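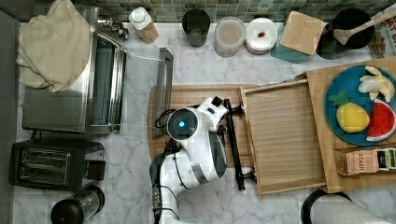 Willstead Community Kitchen
Progress report to the Belay Fund
Thursday, August 27, 2020

We are past the halfway point of the grant and there is a lot to tell you! The spring was a scramble, as you know from our June call, but the meal program has found its feet and the summer has been the busiest stretch we've ever had.

Meals

We cooked and sent out 897 meals in the reporting period. Our target was 700, so we're well ahead, and the kitchen crew deserves all the credit. Most of the meals went to older residents in Willstead itself, with a smaller round out to Terirville on Mondays. The Terirville round was only meant as a trial (we had one driver and a borrowed cooler), but people there took to it right away and we would love to keep it going through the winter.

The menu has changed quite a bit from the one in our application. Rice dishes and thick soups travel well and reheat well, so we do more of those. Baked fish did not travel well at all and has been dropped. The bean and squash stew is the clear favorite, and we get phone calls when it's off the menu.

Growing

The garden beds behind the hall came in late after a cold start, but then everything ripened at once. We picked roughly 300 pounds of vegetables, mainly zucchini, tomatoes and chard, and nearly all of it went straight into the meals. The herbs were a happy surprise – we haven't bought parsley in weeks. Two beds of carrots failed. We think the soil there is too heavy and will try potatoes in them next year.

Cooking classes

The in-person classes in the original plan could not go ahead. Demyd Palamarchuk moved them to the phone and to printed recipe cards, which go out in the meal bags. He calls each household beforehand to ask what they have in the cupboard, then writes the cards around that. It takes him far longer than we budgeted for, and we'd like to move some of the unused room rental money over to his hours. A revised budget sheet is attached for your approval.

What has been hard

Containers! Prices went up and our usual supplier ran out twice. We now order through Zerumura, who have been reliable so far, though the lids are a looser fit and soup needs an extra wrap. We are also short of drivers on Fridays.

Next 3 months

We plan to keep meals at the present level, add a second Terirville driver, and get garlic in the ground before the frost. Demyd is also putting the recipe cards together as a small booklet, and we'll send you a copy as soon as it's printed.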